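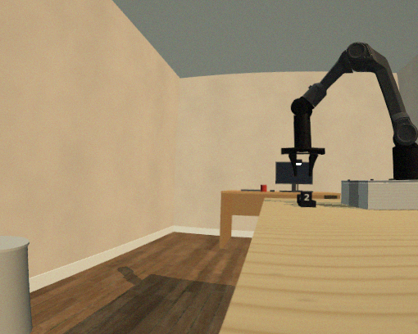 Edmund Czarnecka 在上一篇底下留言问，海底捞上来的泥巴到底有什么好看的，值得坐那么久的火车跑一趟 Sedville？他还说他家门口退潮以后泥多得很，欢迎我随时去看，不收门票。

好吧 Edmund，这篇就算是给你的回复，写得有点长，你泡杯茶慢慢看。

搜索本站 请输入关键词 搜索

先说怎么去的。Achterberg 海洋沉积物岩芯库平时不对外，每年三月开放一次，要提前在网上登记。我去年手慢没抢到，今年闹钟定在早上，页面一开就点进去了，选的是上午那一场。从 Fikgate 坐火车到 Sedville 要38分钟，出站以后沿着港口一直走，风特别大，我的帽子飞了一次，幸好挂在护栏上。岩芯库那栋楼从外面看跟冷冻鱼仓库没什么两样，我在门口来回走了一趟才看见牌子，字小得可怜。

签到的时候发访客贴纸，然后让大家挑外套。我当时还想，三月份了，穿得够多了吧，就没拿最厚的那种。后悔！冷库里的温度跟家里冰箱冷藏室差不多，站着不动听人讲解，脚趾头先没知觉，然后是鼻子。明年要去的朋友请穿厚袜子，手套也带上，他们借的外套口袋很浅，手塞不进去。

带我们这一组的讲解员是个嗓门很大的女士，一进冷库就让我们先闻。真的有味道，一股咸咸的、有点像臭鸡蛋又没那么冲的味道。她解释说那是硫化氢，有些海底缺氧，细菌分解有机物的时候用硫酸盐，就会生成这种东西，岩芯刚打开的时候味道最重，放久了会散掉不少。旁边一个小朋友捏着鼻子听完了全程，非常敬业。

冷库里一排一排全是架子，架子上是长长的塑料盒，每个盒子里躺着半根岩芯。为什么是半根呢，这个我以前完全没想过：岩芯从海底取上来是一根圆柱，回来以后顺着长边剖成两半，一半叫存档半，拍照、扫描、量颜色，之后尽量不动它；另一半叫工作半，研究人员可以申请从上面取样。讲解员打开了一盒工作半给我们看，上面已经被挖得坑坑洼洼，每个小坑里塞一块泡沫，写着谁挖的、什么时候挖的。我觉得这些泡沫比泥还好看，像一本借书登记卡。有一段颜色特别深的地方几乎挖空了，她说那一层太抢手，现在再有人申请，要写很长的理由。

（Edmund，我知道你要说“所以还是泥巴”。别急。）

然后我们去了旁边的显微镜室，暖和！大家都挤在暖气边上不肯走。桌上摆了几台显微镜，看的是从泥里洗出来的有孔虫壳。取一小勺泥，用水过筛，细的冲走，剩下的烘干，倒在黑色的小托盘里，用沾湿的细毛笔一颗一颗挑。肉眼看就是白沙子，放到镜头下面，有的像一串泡泡，有的像小蜗牛，有的表面全是小孔。这些小东西活着的时候用海水里的材料造壳，壳里氧同位素的比例跟当时的水温、还有陆地上冰有多少都有关系，所以一层一层测下去，能推出过去的海洋大概是什么样子。我自己试着挑了一会儿，毛笔一抖，一颗圆滚滚的壳不知道弹到哪里去了，旁边的研究生安慰我说她刚开始的时候也整天趴在桌上找。她现在挑得飞快，我看得眼睛都花了。

我问了一个憋了很久的问题：怎么知道哪一层是哪一年？她说要看有多老。年轻一点的可以用碳十四测壳，不过海水里的碳本身就“偏老”，要做校正，校正多少每个海区还不一样。再老的就要靠别的办法，比如对照火山灰层，或者看泥里磁性矿物记录的地磁方向。她还说泥里有虫子钻来钻去，把上下层搅在一起，所以很多地方根本分不出一年一年的，能分出几百年就很高兴了。我之前一直以为像树的年轮那样数就行，只有少数底层缺氧、虫子待不住的地方才会留下清楚的纹层。好吧，学到了。

中间休息有咖啡和一种很硬的姜饼，姜饼我吃了两块，硬是硬，泡在咖啡里正好。墙上贴着 Prostness 号的航线图，这条船是他们出海取样用的，可惜开放日那天船不在港里，我本来最想看的就是它。放了一段船上的录像来补偿：重力取芯器吊在船尾，上头是一大坨铅块，放下去靠自己的重量扎进海底，再慢慢绞上来。有一次拉上来管子是弯的，像根香蕉，扎到石头了，整船人围着看，谁都不说话。讲解员放到这里自己先笑了，她说那一天的饭大家吃得很安静。

最后一站是个问答，在一间小会议室里，暖气开得太足，大家脱外套脱得乱七八糟。有人问岩芯能放多久，馆方的回答挺坦白：水分会慢慢跑掉，包得再好也会干，放了10多年的那些有的已经开裂了，有些指标就不能再测了。所以他们现在很在意刚取上来那阵子的扫描和拍照，先把能留的记录都留下来。还有人问停电怎么办，说是有备用发电机，去年冬天用上过一次，当天值班的人一夜没睡，一直在看温度。也有一位先生问能不能买一小段回家做纪念，全场都笑了，答案当然是不能，不过出口有明信片，是岩芯的长条照片，从上到下颜色一层层变过去，我买了，现在夹在冰箱门上。

要说缺点也有。一组人太多，冷库过道又窄，站在后面基本只能看见前面人的后脑勺，我建议进门的时候脸皮厚一点往前站。显微镜室的时间太短，刚学会对焦就被叫走了。还有指示牌，我找洗手间找进了一间放空管子的储藏室，里面的人倒是很客气，给我指了路。

本网站使用 Cookie 以改善您的浏览体验。继续浏览即表示您同意我们使用 Cookie。接受 了解更多

回去的路上我在 Sedville 港口吃了一份炸鱼，风把纸巾全吹跑了，海鸥盯着我，我也盯着海鸥。坐在那里看水的时候脑子里想的都是底下那些泥，一直在落，一直在积，慢得要命。回 Fikgate 的车上我睡着了，差点坐过站。

Edmund，你家门口的泥我也愿意看，真的。不过我问了讲解员，她说潮滩上的泥被浪和潮水翻来翻去，要读出东西来得挑地方，盐沼里头会好一些。你要是那附近有盐沼，拍张照片发我，四月我可能会过去一趟，雨靴我自己带。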